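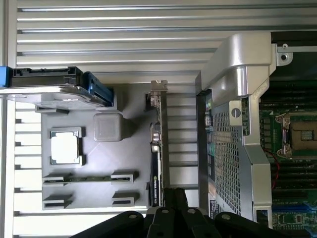 Hi, I'm Senyo Aryee, and I sell secondhand desktop towers out of a shop in Clanitz. The one on this page is the Cassim, my everyday machine and the one most people end up taking home. It started life in an office, like nearly everything I stock, and it's a big, heavy, plain tower that's really nice to work on once the side panel is off.

I love these things. They were built for IT departments that wanted to swap a part between phone calls, so you get plenty of room for your hands, and the drives and cards come out without a fight. If you've only ever opened a skinny little home PC (and lost some skin doing it!), you're going to enjoy this.

**Price:** $311, keyboard and mouse included
**Pickup:** free from the shop
**Warranty:** 11 months, parts and labor
**Page updated:** 7/30/24

## What you're getting

The basic Cassim comes with a quad-core processor, 16 GB of memory and a 500 GB solid state drive. There's a graphics card in it too. It'll run two monitors all day and handle older games just fine, but if you're shopping for the newest releases at full settings, save your money for something else.

Every tower gets:

- a full clean, including the fans and the power supply grille
- new thermal paste
- a new clock battery
- a wiped drive with a fresh operating system
- an overnight memory test

I don't repaint the cases. Expect a few scuffs on the top and maybe the ghost of an asset sticker on the front. If that bugs you, ask me for a Grade A one when you order. I keep a few aside and they cost $20 more.

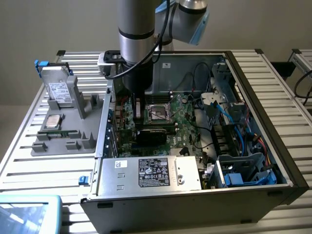
*Open tower on the bench, CPU socket empty.*

## Picking a processor

You've got two choices here. The standard chip is plenty for school, bookkeeping, video calls and forty browser tabs (I see you). The faster one adds $60, and I'd only go for it if you edit video or do big photo batches. It runs warmer, so the fan gets a bit louder under load. My own Cassim has the standard chip and I've never felt like I was waiting on it.

You can also buy the tower with no processor, if you have one sitting in a drawer. Email me the full model number first, please! Two chips that look the same from the top can need different boards, and I'd much rather check it with you than have you bend a pin on a Saturday night.

## Drives and storage

There's space for more than one drive, and regular hard drives are fine for backups or a music library. I sell used 1 TB drives at $18 each. I pull the health report on every one and tape a copy to it, so you'll know how many hours it has run. If you want a low-hours drive, say so and I'll look for one under 2,000 hours. They go fast, mind you.

Spare drive brackets are $4. Bring your old one in to compare if you're not sure which you need, or send a photo.

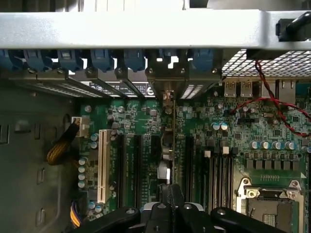
## Adding a card

Most people add Wi-Fi. The Cassim ships with wired network only, and the Hedby wireless card I stock is $22 fitted or $17 if you'd like to put it in yourself. It's an easy job. Shut down, unplug, hold the power button for a few seconds, open the side and push the card straight down until it seats. Screw the antennas on last or you'll be fighting them the whole way.

Long graphics cards are where folks get caught. Measure yours and check what power plugs it wants before you order, and remember that a double-width card covers the slot next to it.

## Delivery and returns

I deliver in Clanitz on weekday evenings for $10. Anything farther goes by Dirnmont Freight in a double box, and the price depends on where you are. Send me your zip code and I'll quote it.

You have two weeks to change your mind. Keep the box if you can.

I've sold 1,322 of these so far, and the next batch usually lands in May when the offices near me clear out. Stock between batches is whatever's on the shelf, so if you need three that match, give me a call before you drive over.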